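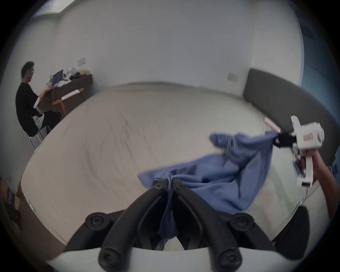 *Una tela azul y, detrás, la cama con la ropa clara.*

# Sábana bajera Asten, de Skalstead: opinión después de 13 lavados

**Precio pagado:** 132 euros el juego (bajera y dos fundas de almohada)
**Tejido:** algodón, 400 hilos según la etiqueta
**Color:** el más claro de la carta
**Reseña de:** Armelle Lebrun, 4 de enero de 2024

Compré el juego Asten para sustituir una bajera de Fluseck que se había quedado pequeña con los lavados y se soltaba de una esquina casi todas las noches. Buscaba una sábana lisa, de color claro y con el elástico fuerte. No quería estampado ni costuras decorativas.

## Colocación

El colchón es alto y lleva un protector acolchado encima, así que la altura de la bajera era lo primero que miré. Entra justa. Las dos primeras esquinas se ponen sin esfuerzo, la tercera también, y para la cuarta hay que levantar el colchón con una mano y tirar con la otra. Una vez puesta, no se mueve. El elástico recorre todo el contorno y no solo las esquinas.

Una pega: no lleva ninguna marca que indique cuál es el lado largo. La de Fluseck tenía una etiqueta cosida en el lado de los pies y se agradecía. Con esta me equivoco una de cada tres veces y tengo que girarla. Lo he resuelto con una puntada de hilo por dentro del dobladillo.

## Tacto y arrugas

Es un tejido de superficie lisa, más fresco que el de franela que usaba en invierno. El primer día estaba algo rígido. Tras el tercer lavado se suavizó bastante y desde entonces lo noto igual.

Arrugas tiene. Si se saca de la lavadora en cuanto acaba y se tiende bien estirada, quedan pliegues suaves que apenas se notan con la cama hecha. Si se deja un par de horas en el tambor, salen marcas que ya solo quita la plancha. No la plancho, y para mi gusto queda bien.

## El color

En la web aparecía como un blanco roto. En casa depende mucho de la luz: a ratos lo veo crema y a ratos tira a beis. La pared del dormitorio también es blanquecina y no chocan, pero quien busque un blanco puro debería pedir la muestra antes. Skalstead las envía por correo sin coste, aunque a mí tardó en llegar más que el propio pedido.

## Uso diario, que incluye doblar la colada

En mi casa la ropa se dobla encima de la cama. No hay otra superficie lo bastante grande, y la mesa del comedor suele estar ocupada. Por eso me importa cómo se comporta la sábana cuando se extienden cosas sobre ella. Las camisetas y demás prendas de punto se enganchaban un poco en la antigua franela: las alisaba por un lado y se arrugaban por el otro. Sobre la Asten resbalan lo justo y se pueden estirar con la palma sin arrastrar la bajera.

Para el punto fino, que se enrolla por los bordes, me funciona mejor coger la tela por las dos esquinas de arriba, dejarla colgar para que caiga recta y apoyarla después en la cama.
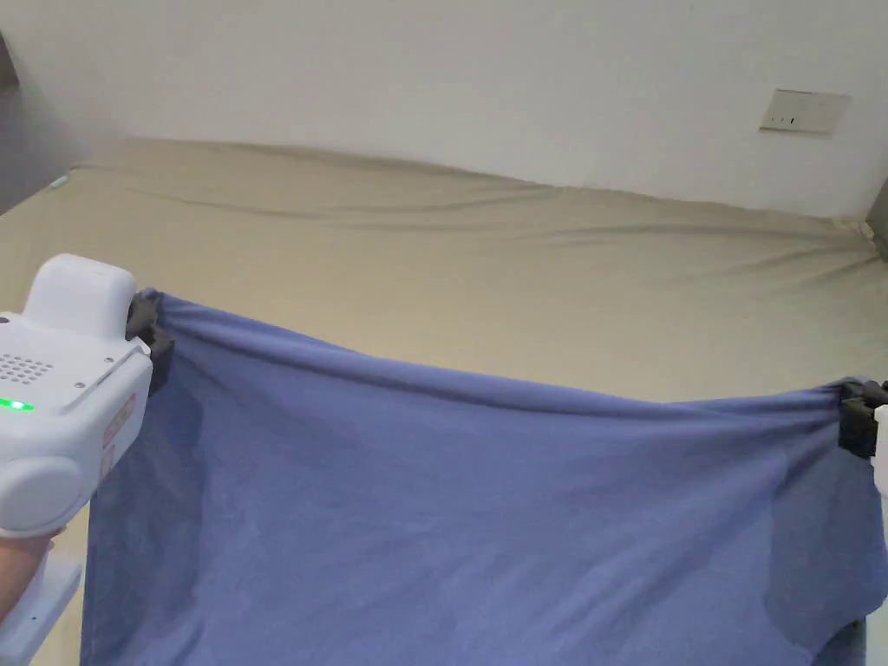 Hay que bajarla despacio, primero el borde inferior y luego el resto, y así llega bastante plana. Después se lleva un lado hacia el centro, se repite con el otro y se dobla por la mitad. Conviene no tensar demasiado al sujetarla, porque el punto cede en las esquinas y quedan picos.

En cuanto a si la sábana destiñe o coge color, no he visto nada raro. Pongo encima ropa azul y negra, siempre seca, y no ha dejado marca.

## Lavado

Lavo a temperatura media, con detergente líquido y sin suavizante. En diciembre la metí una vez en la secadora por falta de tiempo. Encogió algo, o eso me pareció al ponerla, y en el lavado siguiente, tendida, volvió a entrar como antes. La etiqueta permite secadora a baja temperatura. Yo la evitaría.

Las costuras siguen enteras. En una de las fundas de almohada se ha soltado un hilo del dobladillo, que corté y no ha ido a más. No han salido bolitas.

## Comparada con la Říha

Una hermana mía tiene la bajera Říha, más barata y de tejido más fino. La suya seca antes y pesa menos al tender. También se transparenta el protector del colchón, cosa que con la Asten no pasa. El elástico de la Říha solo va en las esquinas.

## Valoración

- Ajuste: muy bueno
- Tacto: bueno desde el tercer lavado
- Arrugas: aceptable sin plancha
- Color: menos blanco que en la web
- Precio: alto

La volvería a comprar en rebajas. A precio completo me lo pensaría, sobre todo porque Skalstead no vende la bajera suelta y las fundas no me hacían falta.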